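**Floors at the Larero workroom**

The tiled floor gets swept at the end of every session, including under and behind the tables. Long-handled brush and dustpan, please, and get the paper scraps before they blow into the corners.
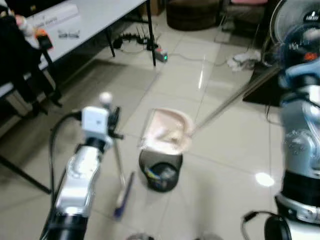
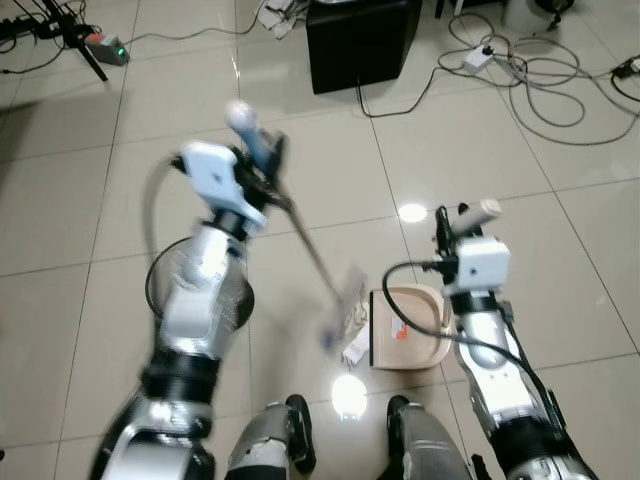

Empty the pan into the small bin, then the small bin into the big one out back. Fluff sticks to the pan, so give it a tap. Mopping is every second Thursday.

Priya Greenberg asks whether the brush could live on a hook by the door, as she spent 7 minutes looking for it last week and found it behind the boxes. Two hooks are on order from Tapia and will go up in November. Until then, lean the brush and pan beside the sink.

Spare bin liners are on the bottom shelf. There are 21 left.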